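Home | Posts | Field Notes | About

Small rules for handheld gripper work

I have been rewriting our recording rules at Denolska all month and I'm having way too much fun with it! The old sheet had 37 rules on it. People read the first two and then picked up the grippers, and I can't blame them.

So the new sheet is short, and most of it is about the marker cubes. Keep both cubes in view of the head camera. Don't let a sleeve or a cable lie across a marker face. Check the cables before you bend down — a loop that looks fine standing up can catch on a chair arm.
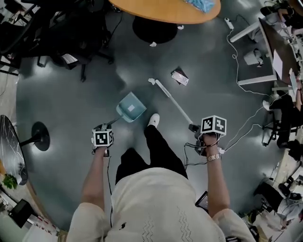
Dustpan in the left gripper, broom in the right.

Sweeping is my favorite task to write rules for, because two long-ish tools have to meet at one spot on the floor. My rule is dustpan flat first, then bring the broom to it. I also ask people to leave the room as it is, with chairs and power strips where they normally live (a staged floor makes for dull data).

The rule I fought hardest for is the naming one. Every take gets its task name before recording starts. We had 561 takes from the Gakach project to sort by hand, and I would love to never do that again!

Next up is a page on grip force, which I'm still arguing with myself about.

Comments

sweepstakes: Do you cap the length of a take?
Author: Yes, 2 minutes for floor tasks.
mopfan: Stealing the naming rule, thanks!

Recent posts
Labeling 400 drawer openings
Notes from the Sastico workshop
A cable checklist that fits on a card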